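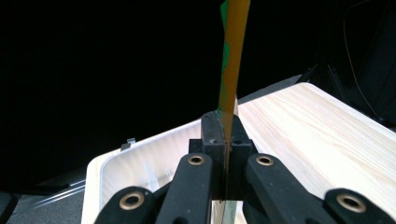
4 min read

Minutes: Marketing and Reporting Working Group
14 December 2018, Gatholm office, upstairs meeting room

Present: Hanna Maksymiv (chair), Boyang Zeng, Khanyisile Engelbrecht, Gumaro Huerta
By phone: Eugeniusz Urbańczyk (Clellier), items 2 to 4 only
Minutes: Khanyisile Engelbrecht

1. Previous minutes

Accepted with one correction. Under email newsletters, the name of the list should read "trade customers", not "trade enquiries". Khanyisile has fixed the copy on the shared drive.

2. Newsletter list clean-up

Boyang reported on the merged mailing list. After the Pimari and Symonenko lists were combined, it held 1,803 addresses. Of these, 395 have not opened anything we have sent in the past year. A further batch are generic addresses (sales@, info@) and he has not sorted through them yet.

Gumaro asked whether the inactive addresses could be left alone, as they cost us very little. Boyang said they drag down the open rate and that the spam complaints in the last send nearly all came from that group. Eugeniusz agreed and said Clellier would normally send one re-permission email, wait a fortnight, then remove anyone who had not clicked.

Gumaro was concerned about losing old Symonenko customers who order by phone and never touch the emails. Agreed that removal from the newsletter list does not remove anyone from the customer database. Boyang to check this on a test record before anything is deleted.

Agreed: one re-permission email, plain layout, no offer attached. Subject line to be settled between Boyang and Hanna by email.

3. Unsubscribe link and sender name

Two customers have told the front counter that the unsubscribe link took them to a page asking for a password. Eugeniusz confirmed this was the old preference centre, which was never switched off. Clellier will redirect it to the one-click page. There is no charge for the work.

Sender name was discussed at some length. At present the newsletter goes out as "Pimari News", which means nothing to the Symonenko customers. Options raised were using both names, using Hanna's name, or sending two separate versions. Hanna does not want her name on it. Eugeniusz said two versions would double the set-up time each month but could share the same body text.

Agreed to try two versions for the next three sends and compare. Gumaro asked that his disagreement be noted. He would prefer a single name and thinks customers will get used to it.

4. Clellier hours

The current arrangement is $400 a month, which covers templates, one send and a short report. Eugeniusz said the second version would fit inside that if copy arrives on time. Copy was late for the last two sends. If it is late again he would need to bill the extra.

Khanyisile asked for the report to come as a spreadsheet as well as a PDF, so the figures do not have to be typed in again. Eugeniusz said that was fine.

Hanna thanked Eugeniusz and he left the call.

5. Sign-up form at the counter

The paper form is still in use and the handwriting is a problem. Boyang has entered the latest pile and could not read a fair number of the addresses. The tablet has been set up but keeps logging itself out after 60 seconds. Gumaro thinks this is a kiosk setting and will look at it.

Khanyisile pointed out that the paper form has no consent wording on it beyond "join our list". Agreed to withdraw it once the tablet is working. Until then, staff are to use the revised form, which has the tick box. Old pads to go in the recycling.

6. Content for the new year

Short discussion, as time was running out. Hanna wants fewer items per issue and the opening hours at the top. Gumaro offered a piece on spare parts ordering. Boyang asked that photos be sent at full size, not pasted into a Word document. The customer survey was held over to the next meeting.

7. Other business

The Gatholm office closes over the break. Auto-replies on the newsletter inbox need to be turned on, and off again afterwards, as last year's was still running in autumn. Khanyisile to do both.

Actions

Boyang: test record check; draft re-permission email; sort generic addresses
Eugeniusz: redirect old preference centre; set up second sender version; spreadsheet report
Gumaro: tablet log-out setting; spare parts article
Khanyisile: auto-replies; revised paper forms to the counter
Hanna: approve subject line; confirm copy deadlines with Clellier

Next meeting to be set by email once everyone is back. Same room if it is free.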